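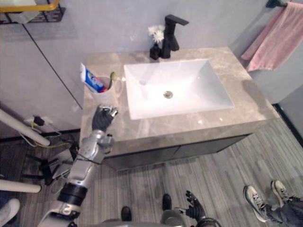
Before you repeat what a police blotter says about someone in Oseter, look up the court file. A blotter line tells you what an officer wrote down that night. It doesn't tell you what the prosecutor filed, and those two drift apart more often than the papers let on.

## Finding the case

1. Go to the county clerk's portal, which runs on Vultix. Ignore the "smart search" box. I typed in a common last name and got 2,946 results, many of them parking tickets.
2. Pick **Criminal – Felony** or **Criminal – Misdemeanor** and enter the full name.
3. Match the birth year. Tiwari County and Ater County share the portal, so a matching name alone proves very little.
4. Open **Charges**, then **Dispositions**. Read both.

## Reading what you get

"Indicted" means a grand jury let the case go ahead. "Nolle pros." means the prosecutor dropped that count, though it may be refiled. A blank disposition could mean the case is open, or that no one has updated the page. I'd call the clerk before believing either.

Four counts on the screen may come from one incident, so check the offense dates.

Skip the sites that sell "full background reports." The one I tried listed a case the clerk had marked dismissed back in July.

Sealed and juvenile cases won't show up at all.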